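We drove up to Gernevo on Sunday for the open day at the Karamanlidis mill, which has made bed linen and curtain fabric for three generations. Parking was in the field behind Route 206. The tour lasted two hours and started with the yarn store, then the warping room, then the looms. A weaver ran one of them for us — very loud, so bring earplugs. The mill sells up to 3,000 yards a week, most of it to Imier.
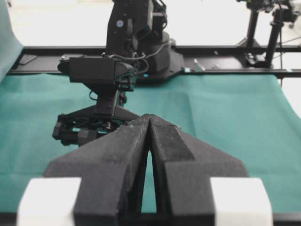
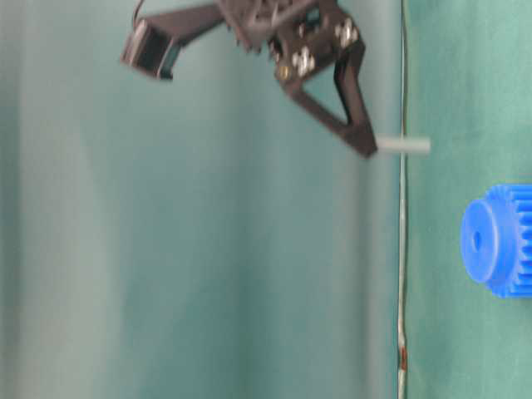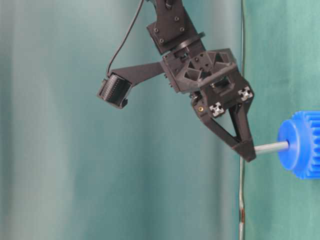

Dyeing is done in a separate building by the Curkik river, and we saw it last. Our guide said greens are the hardest to match from batch to batch. I could believe it, looking at the pale teal curtain and the deeper green one hung to the right of it. The shop takes cash only and closes at four. I bought two pillowcases and a remnant.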